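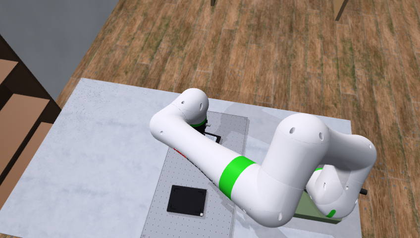 Normas de trabajo para una celda con brazo robótico, del simulador al taller
Memoria del proyecto de fin de ciclo, Automatización y Robótica Industrial
Entregada el 3 de mayo de 2024

1. De dónde sale este trabajo

Cuando en noviembre nos tocó elegir tema, casi todo el grupo quería programar algo vistoso: clasificar piezas por color, apilar cajas, jugar al tres en raya. Nosotros también, no vamos a mentir. Empezamos con una tarea de recoger y colocar en el simulador Mikix, con un brazo de sobremesa y una placa perforada delante, y pasamos varias semanas felices moviendo el brazo de un lado a otro sin pensar demasiado en nada más. El giro vino al preparar el paso al taller, cuando nos pidieron las normas de uso de la celda y descubrimos que teníamos una hoja plastificada de hace años, escrita para una máquina que ya no está, y un montón de costumbres que cada grupo contaba a su manera.

Así que cambiamos el proyecto (con permiso, y con algo de vértigo, porque ya íbamos justos) y decidimos redactar un conjunto de normas que sirviera para las dos fases, la simulada y la real, y ponerlo a prueba con nuestra propia tarea. Lo llamamos Flutalier, que era el nombre de la carpeta compartida y al final se quedó.

2. Qué leímos antes de escribir

Partimos de las normas conocidas por cualquiera que haya pasado por el módulo de seguridad: la ISO 12100 para la evaluación de riesgos, la ISO 10218 para robots industriales y la ISO/TS 15066 para las aplicaciones colaborativas. No pretendemos que nuestro documento las sustituya ni que certifique nada, y pedimos por favor que quien lo use lo tenga presente. De la primera tomamos el orden de las medidas, que nos parece lo más útil que hemos aprendido este curso: antes de poner una protección hay que intentar quitar el peligro desde el diseño, y la información al usuario queda para lo que no se haya podido resolver de otra forma. Nuestra hoja plastificada era toda información al usuario.

También miramos la guía interna de Clumimville, la empresa donde parte del grupo hizo las prácticas, que nos dejaron consultar aunque no reproducir. Está pensada para una línea de verdad, con vallado y turnos, y muchas cosas nos quedaban grandes. Le debemos, eso sí, la idea de que cada norma lleve al lado cómo se comprueba. Una frase como «mantener la zona despejada» no se puede comprobar, y por eso cada cual la cumple según le parece.

3. Las normas que proponemos

Las copiamos tal como están en el tablón del taller, con algún comentario nuestro después.

3.1. La escena simulada debe corresponder a la mesa real. Si en el taller hay una placa de montaje, en la escena hay una placa de montaje, con sus medidas y en su sitio. Se comprueba midiendo dos esquinas y la base del brazo.

3.2. El origen de coordenadas se fija en la base del robot y se anota en la cabecera del programa. Parece una tontería hasta que dos personas del mismo grupo trabajan una semana con orígenes distintos, como nos pasó.

3.3. Todo objeto que el brazo pueda tocar tiene geometría de colisión activada, incluidas la placa, la mesa y lo que haya encima. Se comprueba provocando un choque a propósito en el simulador y mirando que salte el aviso.

3.4. Los puntos de recogida y de depósito llevan un punto de aproximación en vertical. Ninguna trayectoria entra en la pinza o sale de ella en diagonal.

3.5. Los objetos y los cables ajenos a la tarea se retiran de la mesa antes de arrancar. La comprobación la hace una persona distinta de quien ha programado.

3.6. La primera ejecución en el robot real se hace en modo manual a velocidad reducida, con el pulsador de parada en la mano, y sin pieza. La segunda, igual pero con pieza. Solo a partir de la tercera se puede pasar a automático.

3.7. Quien entra en el alcance del brazo lo dice en voz alta y espera respuesta. Con el robot en automático no entra nadie.

3.8. Cada parada imprevista se apunta en el registro, aunque la causa sea evidente y aunque dé vergüenza.

La 3.5 fue la que más discusión trajo. Hubo quien pensaba que bastaba con que cada uno revisara lo suyo, y en parte tenía razón, porque con grupos de dos personas a veces no hay nadie más a mano. La dejamos como está y añadimos que se puede pedir la comprobación al grupo de al lado. De momento funciona razonablemente bien, aunque a última hora de la mañana cuesta encontrar a alguien con ganas.

Con la 3.8 tuvimos que ser pacientes. Al principio el registro estaba vacío, y daba gusto verlo, pero sabíamos perfectamente que sí se habían producido paradas. Cambiamos el encabezado de la columna, que ponía «responsable», por «qué estaba haciendo el robot», y la gente empezó a escribir.

4. Cómo las probamos

Para la fase simulada lanzamos 2000 ciclos de la tarea completa con variaciones pequeñas en la posición de la pieza. Antes de aplicar las normas habíamos hecho otra tanda, más desordenada, de 668 ciclos, de modo que en total tenemos 2668 guardados en el repositorio. No comparamos una tanda con la otra en forma de porcentaje, y nos gustaría explicar el motivo con calma: en la primera había objetos sin colisión activada, así que un ciclo podía figurar como bueno habiendo atravesado el borde de la placa con los dedos de la pinza. Los números de aquella tanda no significan gran cosa, y preferimos decirlo a dibujar una gráfica bonita.

En los 2000 ciclos de la segunda tanda el simulador avisó de contacto no previsto en 323. Nos asustó bastante ver esa cifra. Al revisar las trayectorias vimos que la gran mayoría venía del mismo sitio, un giro de la muñeca demasiado bajo al volver sobre la placa, que en la primera tanda también estaba y que nadie había visto. Subimos el punto de paso, que ahora queda a 100 mm de la superficie, y repetimos solo los ciclos afectados. Los avisos desaparecieron salvo en posiciones de la pieza muy pegadas al borde, que hemos dejado fuera del área permitida.

En el taller fuimos mucho más despacio. Usamos el controlador Shenoy que ya estaba instalado, siguiendo la 3.6 al pie de la letra, y nos llevó una mañana entera hacer lo que en el simulador se hace en un suspiro. Tuvimos dos paradas, ambas apuntadas: una por un cable que rozaba la base y otra porque el límite de velocidad del modo manual no coincidía con el que habíamos escrito en el programa. La primera habría tenido que salir en la comprobación de la 3.5. La hicimos con prisa.

5. Lo que el simulador no nos enseñó

Nos hemos encariñado con el simulador y creemos que trabajar primero ahí es una buena práctica en sí misma, pero conviene saber dónde deja de ayudar. Los cables no estaban en nuestro modelo. La fricción de la pieza con los dedos era un valor por defecto que no medimos. Las personas tampoco estaban, y media hoja de normas habla de personas. Por eso propusimos que la validación en simulación se firme en una casilla aparte, separada de la autorización para usar el robot real, para que una firma no arrastre a la otra.

6. Pendiente para el próximo curso

Falta traducir las normas a un formato que quepa en una cara, porque ahora ocupan dos y la segunda no la lee casi nadie. Falta también una norma sobre el cambio de pinza, que en nuestro proyecto no se cambió nunca y de la que no nos atrevimos a opinar. Y habría que revisar la 3.1 con un grupo que monte la placa en otra posición, para ver si medir dos esquinas es suficiente o si hace falta una tercera.

El repositorio con las escenas, los registros y la versión editable de las normas queda en la carpeta Flutalier del departamento. Si algún grupo la retoma, le pedimos que no borre la primera tanda de ciclos, por mala que sea, y que apunte sus cambios en el mismo archivo de texto en el que hemos ido apuntando los nuestros.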